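How Do You Teach a Robot to Pick Up a Plum?

By Divina Buenaventura
7/22/18

Have you ever tried to explain to somebody how to tie a shoelace, using only words? It is much harder than you'd think! You start off well enough ("Right, make a loop...") and then you get to the part where one bit goes round the other bit and under something, and before long you have given up talking and grabbed the laces yourself. "Look," you say, "like this." And then they get it.

Well, people who work with robots have had very much the same trouble, and quite a lot of them have come to the same answer. They've stopped telling and started showing. I want to tell you how that works, because I think it's one of the loveliest ideas in the whole business of robots, and because you have been learning this way yourself ever since you were a baby.

The old way: telling

A robot arm is a bit like your own arm. It has joints that bend, like your shoulder and elbow and wrist, and it usually has something at the end to hold things with. That something is called a gripper. Some grippers have fingers, some have suckers, and some look like nothing you've ever seen on a living creature.

For a long time, if you wanted a robot arm to pick up a plum, you had to write out every single movement. Turn the shoulder this much. Bend the elbow that much. Open the fingers. Go down. Close the fingers. Come up again. It's like a recipe with hundreds of steps, and the robot follows it perfectly every time.

The trouble comes when somebody moves the plum. The robot doesn't know that the plum has moved! It goes to the place in the recipe, closes its fingers on nothing at all, lifts up the nothing, and puts the nothing very carefully into the bowl. For a factory, where every part turns up in exactly the same spot, that sort of robot is splendid. For a kitchen, with crumbs and cats and people leaving things all over the place, it isn't much help.

Showing by holding its hand

Did a grown-up ever put their hand over yours to help you write your name? You held the pencil, they held you, and between you a rather wobbly letter came out. You can do that with some robots too. The person takes hold of the arm and gently pulls it through the job, down to the plum, close, up and over to the bowl, while the robot remembers how all its joints were bent along the way.

I tried this once at a workshop in Driscombe with an engineer called Leonora Mangubat, and I was surprised how heavy the arm felt at first. I was pulling far too hard. "Pretend you're dancing with it," Leonora told me, and after that we got along much better (though I did tip the bowl over, and there were plums under the bench for the rest of the afternoon).

Showing from far away

Another way is to drive the robot by remote control. You might use a pair of joysticks, or you might hold a smaller copy of the robot's arm. When you bend the little arm, the big arm bends as well, like a shadow that happens to be bigger than you are. Driving a robot from somewhere else has a long name, teleoperation. "Tele" is an old Greek word for far off, and you'll find it hiding in telephone and television too.

Teleoperation is very handy when the robot is in a place you wouldn't want to be, such as deep under the sea. It can be a bit slow, though. You can see what the robot's camera sees, but you can't always feel what its fingers feel, so it's rather like threading a needle in woolly gloves.

Leaving the arm at home

Now we come to my favourite, which I'll admit sounded like cheating when I first heard of it. What if you didn't need the whole robot for the lesson? What if you only had its hand?

You can build a gripper that a person carries about, with fingers of the kind the robot has, and put a camera on it. The person picks things up with the gripper, and the camera records what the fingers are doing and what is in front of them. Often it has a very wide lens, called a fisheye, that can see nearly everything at once, though it makes straight lines look bendy at the edges. The robot can study those recordings afterwards and find out how the job looks from just above its own fingertips.

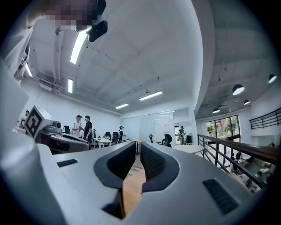 The good thing about a hand you can carry is that you can take it nearly anywhere. You can do the washing-up with it in your own kitchen, and then go to your gran's and do the washing-up there, where the taps are different and the cups hang on hooks. A big robot arm bolted to a table can't come to your gran's at all.

There's one puzzle to sort out, and it's a good one. The recording needs to show how the hand moved through the room, up and down and sideways, and it isn't easy to work that out from a picture. One trick is to put out special black-and-white squares with patterns on them, called markers. A computer knows exactly how big a marker is and what its pattern looks like. If the marker looks tiny, it must be far away. If it looks squashed, it must be tilted. From clues like those the computer can work out where the camera was. You do something similar when you see a friend at the far end of the playing field. You don't think they've shrunk, do you?

How many times do you have to show it?

Lots! If you show a robot one plum, in one bowl, on one sunny morning, it may decide that plums only get picked up on sunny mornings. So people show it the job over and over with little changes. They move the bowl. They use a bigger plum. They close the curtains. For the plum job at Driscombe, Leonora's team recorded 1,308 turns, and 41 of those were mine, including the one with the bowl.

After that comes the practising part, which happens inside a computer. The computer looks at each bit of each recording and tries to guess what the hand did next. At first its guesses are dreadful. Each time, it compares its guess with what the person really did and changes itself a tiny bit, so that the next guess should come out closer. By the end, with luck, it can look at a plum in a place it has never seen one before and make a sensible guess about where the fingers should go.

A robot taught in this way copies what you show it, silly habits and all. If you always wiggle the gripper before you close it, the robot may very well wiggle too. So the people doing the showing try to be calm and steady and do each job properly, even when they've been at it all day and would like a biscuit.

Try it yourself

You'll need a friend, a pair of kitchen tongs, a scarf, a sock rolled into a ball and a bowl.

Ask your friend to be the robot. Tie the scarf over their eyes (not too tight!) and give them the tongs. Put the sock and the bowl on the table in front of them.

First, try telling. You may only use words, and you mustn't touch them. "Left a bit, down, no, your other left..." See how long it takes to get the sock into the bowl.

Next, try showing. Put your hand over theirs and guide the tongs through the whole job 2 or 3 times, slowly. Then let go and ask them to do it alone.

Now for the sneaky bit. Without saying anything, move the bowl a little way along the table and ask them to do it once more. What happens? Take the scarf off and let them try with their eyes open, and see what a difference it makes to be able to look as well as remember.

Then swap over, so that you get a go at being the robot.

Words to know

Gripper: the part of a robot that holds things.
Demonstration: one turn at showing the robot a job, from beginning to end.
Teleoperation: driving a robot from somewhere else.
Marker: a patterned square that helps a computer work out where its camera is.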